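Home | Program | Recording Guide | FAQ | Forms | Contact

Filed under: Contributor Help / Tabletop Tasks

Frequently Asked Questions: Home Recording for the Heywood Task Set

This page covers the questions most often sent in by home contributors to the Heywood task set. It applies to the tabletop tasks only. Contributors on the laundry and floor tasks should use the separate guide issued by Pendetti.

What is being collected?

Short first-person recordings of ordinary hand work, paired with wrist motion. The recordings are used to train a manipulation policy at Mokenberg. The policy learns from the head view and the wrist tracks together, so a recording that lacks either one is not usable.

What counts as one episode?

One complete attempt at the assigned task, from both hands at rest to both hands at rest. For the mug rack task, an episode ends when the last mug assigned to the rack is hanging and the hands have left it. Do not join two attempts in one file.

How many episodes are in a set?

Eight. A set is done at one table, by one contributor, with the same objects. Starting positions must change between episodes. A full assignment is 500 episodes per task across all contributors; at the last count in November, 335 had been accepted for the mug rack.

Do I need to buy anything?

No. Use your own table and your own mugs. The rack and the wrist trackers are supplied. Mixed mugs are preferred: ceramic and plastic, plain and printed, different handle shapes. A set recorded with identical mugs will be accepted, but it is worth less to the model.

Does the table have to be clean or new?

It has to be clear enough to work on. Scratches, stains and cracks are welcome, as are walls, cables and furniture in the background. The policy has to work in homes, and a plain studio surface teaches it very little about them. Please do not cover the table with a cloth for the recording.

How should the trackers be worn?

One on each wrist, strap snug, sensor on the outside and clear of the sleeve. Sleeves should be pushed up far enough that they cannot slide over the sensor during a reach. Rings and gloves are not allowed in this task. 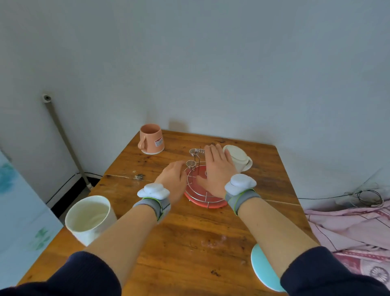 Mug rack task: hands at the rack, trackers on both wrists, sleeves clear of the sensors.

Can I move the rack during an episode?

Yes, if the task needs it. Steadying the rack with one hand while the other hangs a mug is normal and should not be avoided. If the rack tips over, set it upright and carry on. Mark the episode as "recovered" in the log. Recoveries are kept and weighted separately.

Should I use one hand or two?

Use whichever you would use at home. Earlier versions of this guide asked for the right hand only. That rule was dropped after review, as the single-hand data gave the policy no examples of turning an object between the hands. Regrasps are now one of the behaviors we look for – especially the point where a mug is turned so the handle can reach the hook.
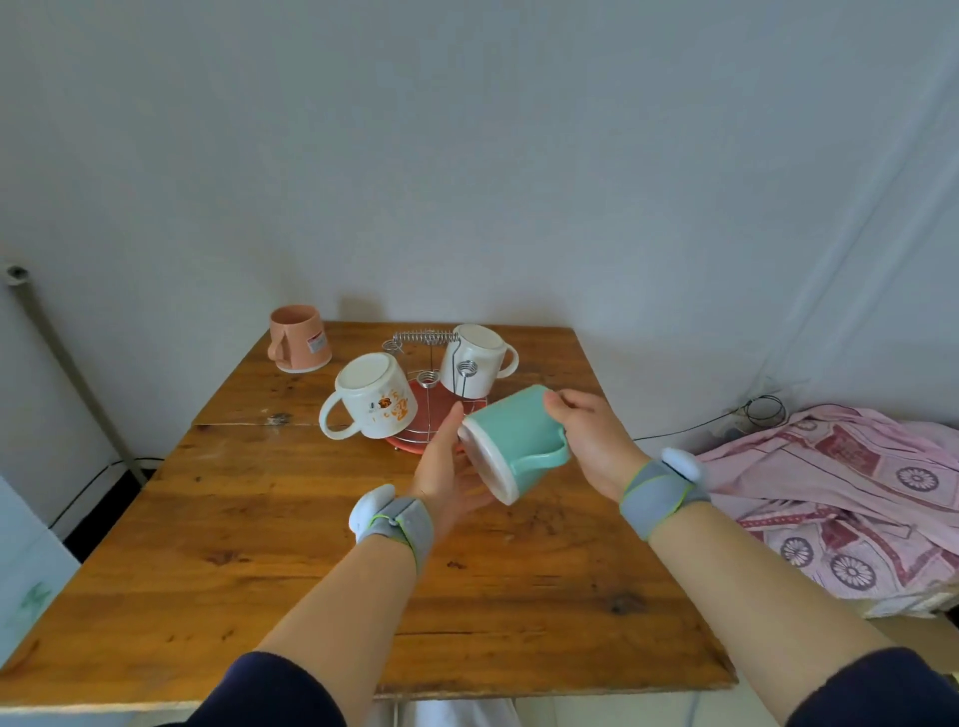

The labelers split these stretches into approach, grasp, turn and place. A turn that is done too fast comes out as one or two samples on the wrist track, and the label boundary cannot be set with any confidence. Work at your usual pace, and do not speed up toward the end of a set.

Can other objects stay on the table?

Yes, provided they are out of the way of the task. Extra objects are useful as clutter. Open containers with liquid in them should be kept away from the rack and clear of your elbows.

Why was my episode rejected?

The usual causes are a tracker that lost its signal, hands leaving the head view for most of a grasp, or a missing rest position at the start. The reason code is shown beside the file name in Endari. A rejected episode does not void the other files in the set. Record a replacement and give it the same episode number with the letter R.

Will my home be identifiable?

Faces, mail and screens are masked before labeling. Room contents are left as they are. If something in the room should not be recorded, move it before you begin.

Who do I contact about a set that is already uploaded?

Write to Ourania Fragkou, contributor support, and quote the set number. Sets can be withdrawn at any point before labeling starts. After that, a withdrawal request is still accepted – it takes longer, and the files are removed at the next release of the task set.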